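Ticket: Label printer drops off the network after lunch, prints half labels when it comes back
Product: Nalline desktop label printer, wireless model
Status: Solved (reopened once)

Opening post

Hi all, long one, sorry. I do the shipping for Cesusport, which is a small outfit selling swim caps, goggles and resistance bands by mail. We bought the Nalline in April to replace an ancient thermal printer that smelled like burnt toast, and for the first couple of weeks I loved it. Quick, quiet, no complaints.

Then it started vanishing. Mornings are fine. I print my first batch, usually 52 labels or so, and every one of them comes out clean. I go eat, I come back, I send the second batch and the computer says the printer is offline. The light on the front is still solid green! If I turn it off and on again it wakes up, grabs the queue and prints the first label from halfway down, so I get the bottom half of an address and a barcode with no top. Everything after that one is okay.

What I've done so far:

Power cycled it (many, many times).
Power cycled the router.
Removed the printer from the computer and added it back.
Updated the firmware from the Nalline page. It took two tries, the first one hung at 68 percent and I had to start over.
Changed rolls. We use the Wirkov 500 count rolls, same ones as before.
Ran the calibration where you hold down the feed button until it blinks twice.

None of it made a difference to the offline thing. Calibration did fix a small drift I hadn't noticed, where the text was creeping to the left, so thanks to whoever wrote that help page.

Update 1

Somebody suggested sleep mode, so I went into the printer's own settings page and set the sleep timer to Never. It has one of those menus where you have to scroll past everything else to find the Save button, and I'm pretty sure I missed it the first time. Second time I got the little confirmation message.

Printed at 8:15, fine. Left it alone on purpose until 1:00. Offline again. Grr.

I also tried a USB cable. Over USB it never drops, not once, and the second batch comes out perfect. So the printer itself can clearly print, and it's something about the wireless side. I can't leave it on USB for good, though, because the laptop moves between the packing room and the front desk all day and the cable is short.
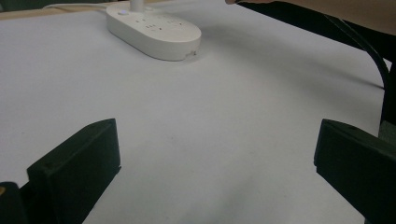 Signal strength was the next thing I looked at. The printer used to live on a metal shelf over by the Wilczyńska Street side of the building, with two walls between it and the router, and the settings page gave it two bars on a good day. I've been thinking about moving it onto the big white tabletop instead, since there's plenty of bare surface and it would be in the same room as the router. Before dragging everything across I carried just the printer over on an extension cord and checked the bars. Four! I was so sure that was it that I went and got a cookie.

Update 2

It was not it. Four bars, and it still went offline a little before noon.

The good news is I finally caught it in the act, because I had the router's device list open in another tab. At the moment it dropped, the printer was still on the list, still connected, but with a different number at the end of its address than the one I'd written down that morning. The computer was still trying to send labels to the old number. So the green light was telling the truth, and the laptop was knocking on the wrong door.

For anybody searching later, here's what I did, in the order I did it:

Opened the router's page and found the printer in the list of connected devices.
Clicked on it and chose the option to reserve its address. Mine calls it "always use this address", yours might call it something else.
Turned the printer off, counted to ten, turned it on.
Printed the network report from the printer (hold feed and cancel together) to make sure the address on paper matched the one on the router.
Deleted the printer from the laptop, then added it again by typing in the address by hand. Don't let the laptop find it for you, mine kept picking up the old entry and I went around in circles for half an hour.

Three working days since then and not a single dropout. Marking this solved.

Reopened

Okay, the offline problem is still gone, but I got another half label yesterday after a short power blip in the building, so I'm reopening for that part.

I had a good dig through the driver settings and found a box called "Resume interrupted job". It was checked. As far as I can tell, when the printer loses power or contact partway through a label, it tries to carry on from where it stopped, but the roll has already fed forward to the next gap, so you get the tail end on a fresh label. Unchecked it, pulled the plug in the middle of a label on purpose (I know, I know), plugged it back in, and it reprinted the whole thing from the top. Did that twice more with the same result.

One thing to watch if you do this: you can end up with a duplicate, because a label that was very nearly finished gets printed again in full. I just toss the first one. If you number your labels or pay per print, you might feel differently about it.

I had been blaming the Wirkov rolls for the half labels and came very close to sending back a case of 3000, so I'm glad I waited. They're fine. I've got them stacked under the desk and they go through without a hiccup.

Request for the Nalline folks, if you read these: please put something about reserving the address in the setup guide. The wireless page only says to "connect to your network and enjoy", and I wasn't enjoying it very much! Also, could the Save button go at the top of the settings page?

Closing this again. If it acts up I'll post under the same ticket so it's all in one place.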